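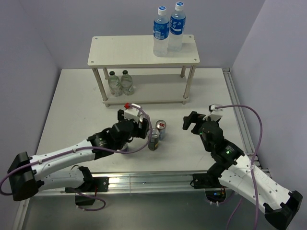

Plurkedari pauses two-arm shelf stocking after gripper fault

Hi all, Lesia Tkachenko here from Plurkedari. I'd rather you heard this from me than from a forum thread, so here goes.

In December our drink-sorting cell at Skoltton started letting go of cans and bottles partway through a move. We logged 18 drops in 71 runs, all on the left arm. Two of those were glass. No one was hurt and the guarding did its job, but I wasn't happy, and I stopped the cell at 5 p.m. the same day we saw the pattern.

Hryhorii Marchuk stripped the gripper down that evening (thanks, mate!) and found the grip force setting was going back to its default after every soft restart. The arm reckoned it was holding firmly when it was barely holding at all. Worse, the controller didn't raise an alarm — a drop was simply recorded as a finished placement. That second bit is our own software and our own mistake.
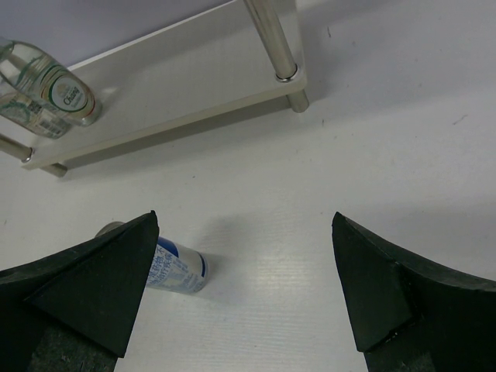
We've gone back to basics since then, one item at a time and at reduced speed, with a person at the stop button. Glass stays out of customer cells until the new release is signed off.

If you run a Brovex cell with version 2 of our software, please switch off automatic restart today and check the force value by hand before each shift. The update is free and we'll install it for you.

Media and customer enquiries: Lesia Tkachenko, Plurkedari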